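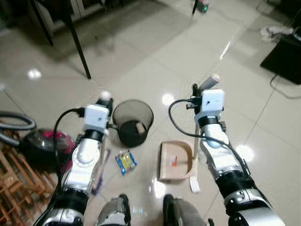

Two robotic arms over a tiled floor, with a wastebasket.

Frequently Asked Questions: Cosia Estuary Seagrass Monitoring

Last revised May 24, 2020

What does the program measure?
Percentage cover, shoot density and canopy height of seagrass at fixed sites in the Cosia estuary, together with water clarity, temperature and salinity. Sediment cores are collected at a subset of sites. Fish and invertebrate counts are not part of the program.

How many sites are there?
There are 23 permanent sites, grouped into upper, middle and lower reaches. Each site has three parallel transects running perpendicular to the channel. Transect length is 70 metres except at Skilargate, where the bank drops away and the transects are shortened accordingly.

Why is seagrass used as an indicator?
Seagrass integrates light conditions over weeks to months. A single turbidity reading records the water at the moment of sampling; a meadow that has lost its deep edge records a sustained reduction in light. Seagrass also responds to nutrient enrichment, usually through epiphyte growth on the blades before any change in cover can be detected.

How is percentage cover estimated?
Observers place a 50 by 50 centimetre quadrat at set intervals and score cover against a standard photographic sheet. Every quadrat is photographed. A portion of the photographs is rescored by a second observer, and where the two scores differ by more than ten percentage points the quadrat is flagged and reviewed. Flagged values stay in the dataset with a quality code.

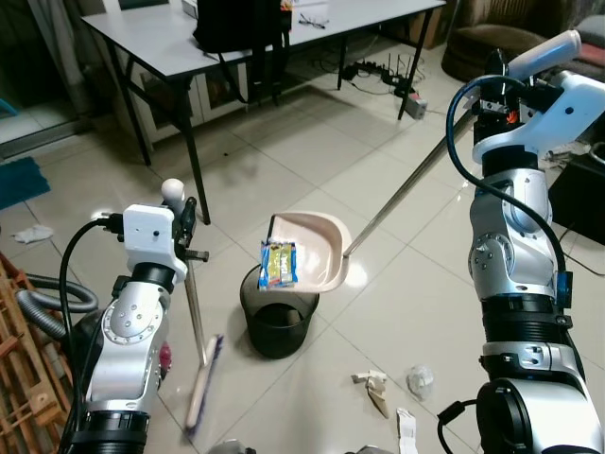 Quality codes run from 1 (accepted) to 4 (rejected). Codes 2 and 3 denote values that are usable with caution, for example where drift algae obscured part of the quadrat. Users calculating trends should exclude code 4 and state how codes 2 and 3 were treated.

When are surveys carried out?
Twice a year, in late spring and in May. Intertidal sites are surveyed within two hours of the predicted low. Subtidal sites are surveyed by divers and need a minimum visibility of 1.5 metres — below that, the visit is rescheduled within the same neap cycle where possible.

Why are some records missing for Yazdani Flat?
The original marker stakes at Yazdani Flat were lost during a flood and the transects had to be re-established from coordinates. The new lines may be offset from the old ones by several metres. Results before and after the change are published as separate series and should not be joined.

What area does the mapped meadow cover?
The current map shows some 1720 hectares of seagrass at all densities. Of that, 1079 hectares is classed as dense, meaning cover greater than 50 per cent. The remainder is sparse or patchy. Areas deeper than six metres have not been mapped and no estimate is given for them.

Can I compare these figures with the earlier Fasell map?
Only with care. The Fasell map was digitised from aerial photography without field validation, and its minimum mapping unit was larger. Small patches that appear on the current map were below its resolution. An apparent gain in area between the two is therefore not evidence of recovery.

Does anchoring or boating affect the results?
Swing moorings produce circular scars, and these are mapped as bare substrate. Permanent transects were sited clear of existing moorings. Propeller scars crossing a transect are noted on the field sheet but the quadrats are scored as found.

How do I obtain the data?
Site summaries can be downloaded as CSV files from the data page. Quadrat-level records and photographs are available on written request. Please specify the sites, survey rounds and variables needed; allow ten working days.

Can I report a change in a seagrass bed?
Yes. Use the observation form and include a location, the time and the state of the tide. Reports of large quantities of detached blades are useful, although some shedding in autumn is normal. Reports are logged separately from survey data and do not enter the trend analysis.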